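Budgeting for a Store Floor Robot

Budgeting for a store floor robot is the business of working out what it will cost a shop to buy, feed, fix and eventually get rid of a machine that keeps its floors clear. This entry belongs to the Nakard small-shop handbook, and I'm the one who looks after the equipment pages, so you get my opinions mixed in with the definitions. Anqi Jiang edits me when I go too far. She let most of this one through.

Overview

The term "floor robot" covers three kinds of machine in ordinary shop talk, and they don't cost the same or do the same work. A scrubber washes and dries hard floors. A scanner drives along looking for things (spills, gaps on shelves, stuff lying where it shouldn't be) and tells a human. A pickup robot has an arm, or two arms if you're feeling rich, and lifts the stuff itself. Most shops that ask me about "a robot for the floor" have the third one in mind and a budget that fits the first. That's a normal place to start! I was there too.

The plan usually has four parts: the floor survey, the purchase or lease, the running costs and the exit. People love the second part and skip the other three, and then they call me in June.

The floor survey

Before you price anything, spend a week writing down what ends up on your floor. Type of item, which aisle, what time of day. I like a clipboard for this, Krešimir Jurić at Warkent likes a spreadsheet on his phone, and we have never settled it. What matters is that the list separates hard things from soft things, because arms are sold on how well they lift a nice firm box and your floor is going to be full of everything else.

Plastic bottles are the classic case. A full round one with the cap on is easy enough for a lot of grippers, though it may roll. A crushed one has no shape the machine was expecting. A clear one on a shiny pale tile can be really hard for a camera to find at all, and overhead lights make it worse. So write "bottle, crushed, clear" and don't just write "bottle". Your supplier will want to know, and if your supplier doesn't want to know, that tells you something about the quote.
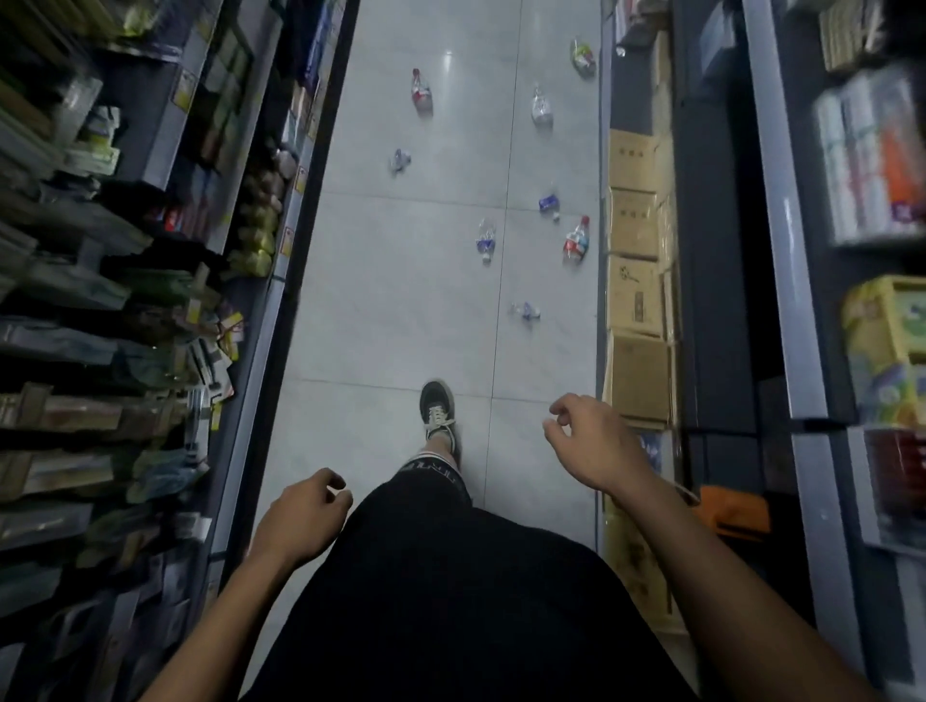 Bottles and crumpled plastic on the tiles of a narrow aisle, with boxes stacked to the right.

Measure the aisles while you're at it, and measure them the way they are on a bad day. The drawing from when the store was fitted out shows shelf to shelf. It doesn't show the cartons standing at the foot of the shelving or the bags hanging out over the edge. A machine needs its own width plus room to turn, plus room for a customer to get past, and every box left on the floor comes straight out of that. At Bastus they planned from the drawing. The robot they'd picked could go into the pet food aisle and could not turn around in it, so it backed out the whole way, beeping. They ended up paying for new shelf ends, and that money was in nobody's plan.

Buying, leasing and renting by the hour

Buying makes sense if you have a steady amount of work for the machine every single day and somebody on staff who isn't scared of it. You own it, you can resell it, and you also own every problem it has after the warranty runs out.

Leasing is what I recommend to most single stores. Read what's included, slowly, with a coffee. Software updates should be in there. So should a loaner while yours is away for repair, and plenty of leases leave that out.

Hourly rental (some dealers call it "robot as a service", which I refuse to type twice) bills you for working time. Ask how working time gets counted. Is it counting while it sits on the charger? While it waits for a customer to move a cart? Blandine Bailly ran a rental for one season and logged 323 hours on her invoice. By her own notes, 300 of those were the machine doing its job. The other hours were waiting, and she paid for them all the same. She got the next contract rewritten.

Running costs

These are the lines I put in every budget:

Batteries, including one full replacement during the life of the machine.
Gripper pads or fingers. They wear, and sticky soda residue wears them faster.
Brushes and squeegees, for scrubbers.
Cleaning the sensors. Cheap, but it's someone's time every shift.
Remapping after a reset. Move one shelving unit and some robots need the whole floor taught again, and some dealers charge a visit for it.
Training for new staff, every time you get new staff.
Electricity. Smaller than people fear.

Then there's the labor line, which causes the most arguments. A pickup robot doesn't take your floor walk down to zero. Somebody still has to empty its bin, free it when it's stuck, and get the things it couldn't lift. Delia Iordache puts a person's hours in her budget at the old level for the first season and only cuts them once she's seen the logs. I used to think that was too cautious — I've come around.

Comparing with hand work

Every plan should carry a column for doing it by hand, priced properly. A person can walk down a cluttered aisle, bend down and pick up a flattened bit of plastic by a grout line without anyone writing software for it. They have two hands and they fit between the shelves. In a small shop with a few items on the floor per day, the hand column wins and I will tell you so, even though I like robots a lot more than I like bending down.

The robot column starts to look better with long hours, wide aisles and a floor that gets messy on a schedule, such as near a bottle return.

Trials

Ask for a trial of up to 7 days in your own store, with your own trash. Dealers like to demo on a floor they brought the objects to. Delia Pîrvu, whose family runs the Pîrvu shops, keeps a crate of real stuff from her floors for this: squashed bottles, torn bags, labels half off. She tips it out in the narrowest aisle and lets the salesperson get on with it. Write down each item as lifted, missed or pushed under a shelf. Keep that last group separate, since a robot that hides trash can look great in its own report.

The exit

Put a number on getting rid of the thing. Find out who takes the batteries, whether the maps of your store get wiped, and what a lease charges for scuffs. One Warkent lease counted shelf paint on the bumper as damage. Krešimir argued it down, but he had photos from delivery day, so take photos on delivery day.

See also: Aisle widths; Battery disposal; Floor walks; Lease terms; Shelf resets

Page last revised Friday, May 22, 2020.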